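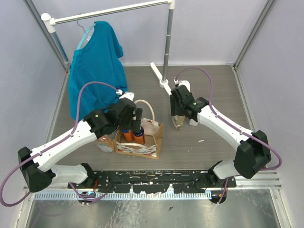 The small bottle, the cardboard tray and the rack on the gray wood-grain floor.

Samira Haddadin has been packing gift trays for Groleck for three years, and she still gets happy about a good bottle. "I like them small and clear, with a bit of warm color to them," she says, "so you can see what you're getting!" 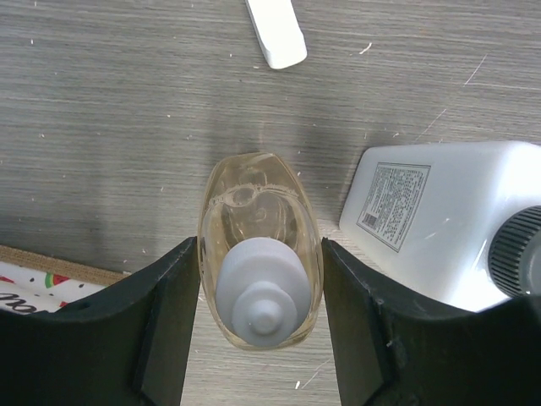
She started out with 20 trays for her cousins and neighbors, and this April she expects to fill around 402 – which she tells me twice, laughing. "The bottle goes in last," she says. "I always want to fuss with it a little longer."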